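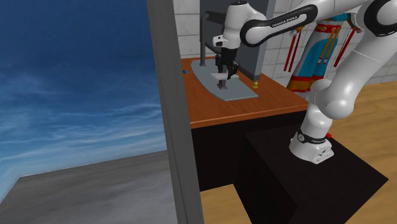
Kitchen update, sort of. Mostly a whinge.

So the quote came back from Lennox for the benchtops and I had to sit down. Almost double what the first bloke said over the phone. Same measurements, same colour, nothing changed except I asked for it in writing. Isla Drummond (sister in law, did hers last year) reckons I should have gone to Jendberg from the start and she will be saying so at every family lunch until one of us dies.

Anyway. Where we're at.

Old cupboards are out. Gavin and I did it over a long weekend and I would not reccomend it. Behind the pantry: wallpaper, then older wallpaper, then a bit of newspaper with an ad for ladies' gloves. Kept the ad. Binned the rest. Back still sore.

Plumber came at 7 in the morning, which was a surprise as he'd said "arvo". Lovely fella, Hipólito Espinoza, did our bathroom as well. Moved the sink pipes along under the window and found the leak I'd been calling "a bit of damp". Not a bit of damp. The floor under there was like cake. So that's new floorboards for that whole corner and another 606 dollars gone before anyone has even touched a tap. Grey carpet offcut over the hole for now. Don't step on it if you come round.

Colours. I had it settled. Pale green doors, white walls, done. Then Concetta from next door came in with her paint cards and now I like a yellow. A proper butter yellow. Gavin says it'll look like a caravan and I said what's wrong with caravans, and we left it there. Three sample pots on the wall, all of them look the same after 5 o'clock and completely different at breakfast. If anyone has had yellow in a south facing kitchen please tell me if you went off it.

Oven is ordered. Went with the Orkia in the end, the plain one with knobs. The fancy one had a touch screen and I know myself, I'd have flour on it in a minute. Eight week wait though!! So it's the camping stove on the back verandah untill then. Things I've cooked on it so far: eggs, more eggs, a curry that was fine, and a sponge in a lidded pan which we don't need to talk about.

Washing up in the laundry trough. Getting good at it. Hate it.

Still to do before the cupboards go in - plastering, power points (want two more next to the kettle, the electrician wants to charge like it's ten), get someone to look at the window that won't shut, and decide about the handles. Brass or black. I've been carrying one of each in my handbag and holding them up against things in other people's houses. Sorry to everyone whose house I've been in.

Was hoping to be finished by May. Ha.

Will put the lemon slice recipe up next time, a few of you asked. It's written on the back of an envelope and the envelope is in a box and the box is under the other boxes. Got to run, plasterer's on the phone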